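Flostow Short Courses — Home Care and Household Storage
Handout 3: Clearing and Caring for a Wooden Tabletop
Course notes by Siriwardena

Read this before the practical session and bring it with you. Handout 2 covered drawers and shelves. The tabletop comes next for a simple reason: most homes have one flat surface where things get put down and then stay put. If that surface is bare wood or lightly finished wood, clutter also affects how the surface ages.

1. What collects on a table

For this course we sort loose objects by what they need from you, and the room they belong in comes second. Use these groups on your worksheet.

Rolling items. Balls, round fruit, pencils, bottles on their sides. Move these first. A ball that goes over the edge while you are wiping will stop the job every time.

Soft items. Cloths, paper napkins, socks, wrapping. A crumpled item has to be opened out before it is sorted. Check inside it for crumbs, screws or small toys, then decide whether it is laundry, trash or something to fold.

Cleaning items. Sponges, brushes, dusters. Do not store these on the table between uses. A damp sponge left on wood overnight can leave a pale mark, and on an oiled surface the mark may go deep enough to need sanding.

Cups and other vessels. Look inside before you lift. Carry them to the sink and do not stack them on the table while you work.

Cases and long flat items. Pencil cases, glasses cases, rulers, remote controls. Long items tend to end up at an angle and take more room than their size suggests. Turn them parallel to an edge if they are staying.

Small odds and ends. Anything you cannot name at a glance. Put these in a single tray and deal with the tray last.

2. Two table arrangements

Sort the objects on each table into the groups from section 1.

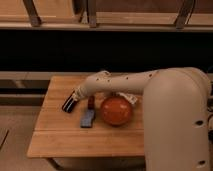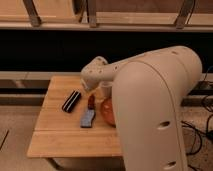
3. Order of work

Start at the back and work toward the front edge. Take rolling items off first, then vessels, then soft items, then everything else. Use one box for things that leave the room and one tray for things that stay. The Planska tray used in class has a lip all the way around, but a baking sheet does the same job at home.

When the table is bare, brush the crumbs off with a dry cloth, going with the grain. Follow with a cloth wrung out in warm water. For sticky spots, mix 2 teaspoons of mild dish soap into a quart of water and wipe again with plain water afterward. Dry the surface right away.

Pay attention to the seams. Where boards meet, crumbs and grease build up in the joint, and a wet cloth pushes them further in. Use a dry soft brush along the seam before any water goes near it. A wooden toothpick is fine for packed dirt — a knife tip is not.

4. Oiling

Only for tables with an oil finish. If you do not know the finish, leave this step out and ask in class. Let the wood dry overnight. Sand lightly with 200 grit paper, wipe off the dust, and put on a thin coat of Clirard table oil with a lint-free rag. Wait 38 minutes, then buff off whatever has not soaked in. Lay used rags flat outdoors to dry before you throw them out. Oily rags left in a heap can catch fire.

5. Homework

Choose one table at home. Write down what is on it before you start, by group, and again one week later. Note which group came back first and where in the house those things should have gone. Bring both lists to the next session, along with a soft brush and two clean cotton cloths.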